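July 15, 2023

Woke before the alarm. Barometer steady overnight. The starter has been out of the fridge for two days and I fed it again first thing, equal weights of flour and water, and wrote the time on the tape.

Hydration is the question for the week. I have been mixing at 70 percent since spring and want to know whether the flat loaves come from the water or from the proof.
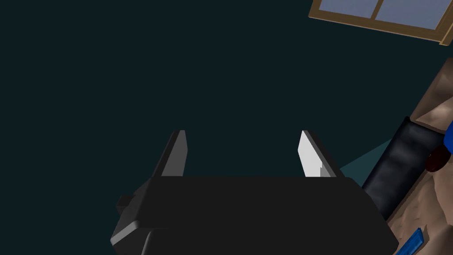
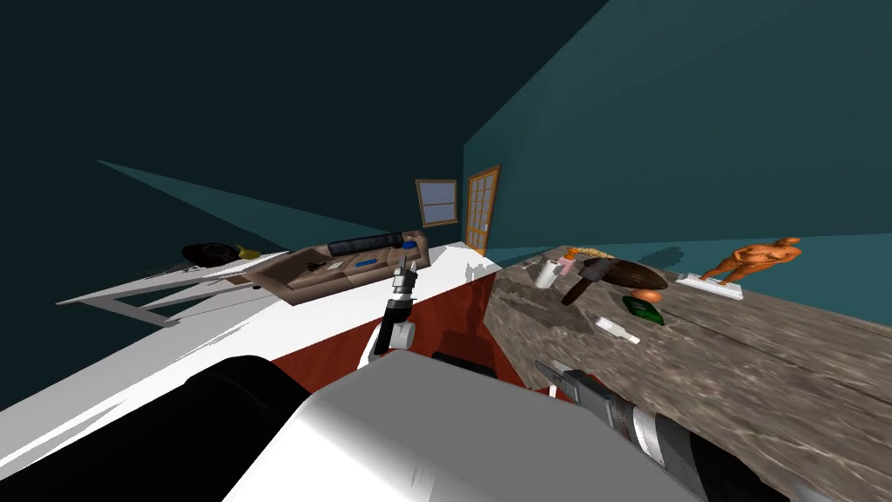 The Masum flour absorbs less than the Chowdary. I had suspected this from the feel of the dough and today I weighed everything twice to rule out the scale. With the same water, the Masum dough slumped after the first fold and the Chowdary dough held its edge. The water went in from a plain white mug, upright next to the scale, much the same sort as the one on the wooden tabletop, and I tared it before each pour. The mug holds a little back in the bottom each time, so I now weigh it after pouring as well and subtract. The error is small but it always runs in one direction, and that would account for part of the difference between my notes and Jayanthi's.

Jayanthi Pillai called at noon. She proofs in the fridge overnight and thinks I am reading too much into the flour. Her view is that my kitchen is too warm in July and the dough is done long before I shape it. Possible. I have no record of dough temperature before this month, only room temperature, and the two are not the same once the dough has been handled. Bought a probe thermometer this afternoon. Checked it in ice water and it read high by a small amount, steady over three readings, so I will correct for it on paper.

Procedure for today, for comparison later. Flour and water mixed until no dry bits, then rested. Starter added, then salt. Folds every 15 minutes for the first part of the bulk rise, then left alone. Dough A was Masum, dough B was Chowdary, same bowl size, same shelf. Marked the level on the outside of each bowl with tape. B reached its mark first. A was wider than it was tall by then and the mark was hard to judge, so the straight-sided jar would be better next time. I have one jar and need a second.

Shaping: A stuck to the board and tore on the underside. Used more bench flour than I like. B came away clean. Both went into lined baskets, seam up.

Baked A first, lid on, then lid off. It spread. The cut opened sideways and the crumb, once cooled, was even but tight along the base. B had a better rise and one large hole near the top that I put down to shaping. Color was the same on both. Crust on A went soft within the hour.

Hema Amin took half of B home with her. She asked for the numbers and I gave her the sheet with the mug correction already in it, then remembered that the oven figure is the dial setting and not a measured one. Must tell her.

Tomorrow: A again at lower water, nothing else changed. If it still spreads I will go to the shorter proof. Do not change both in one day, I did that in the spring and the notes from it are useless.

Other items. Paid the water bill. The left burner is slow to light again. Library book on grain milling is due back, renewed it by phone. Parvathi Murthy has offered the use of her mill if I want to try whole wheat, but that adds another variable and I have put it off until the white loaves make sense.

Starter fed again at night. Smell sharper than yesterday. Dough temperature column added to the notebook, ruled through to the end of the month.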